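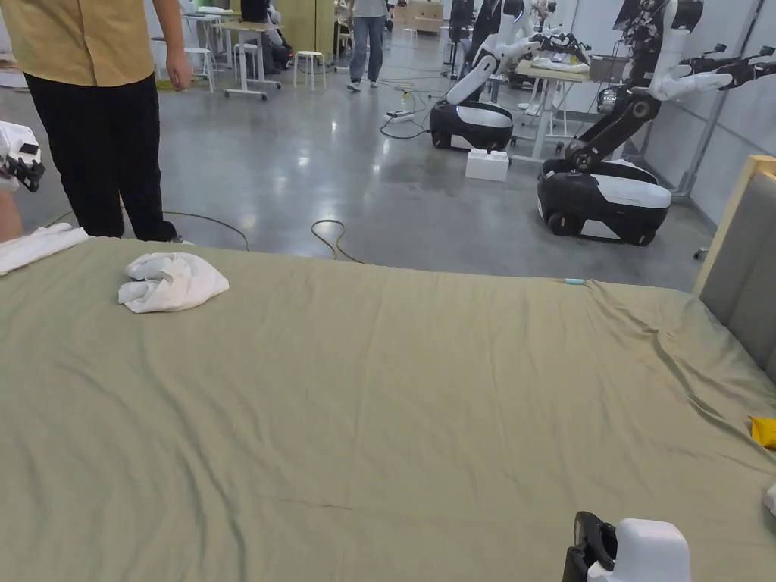
Sage-green fitted sheet on a bed with a gray headboard.

Cludier Bed Linen - Common Questions

How do I wash my sheets?
Warm water, mild detergent, no bleach. Wash dark colors apart the first two times.

Will they shrink?
Slightly. We cut fitted sheets 5 percent large to allow for it.

Can I return an opened set?
Yes, within 30 days, unwashed. Send it to our Clorkholm warehouse with the order slip.

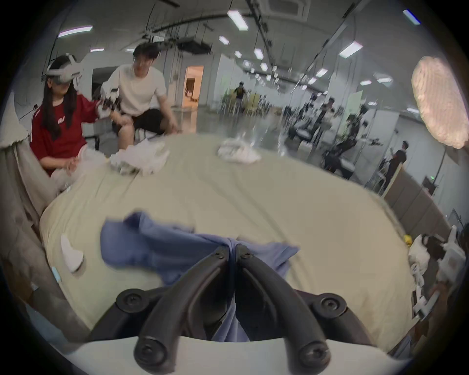
Crumpled cloths on a beige surface.

Do you sell single pillowcases?
Only in white. Other colors come in pairs - we restock them each April.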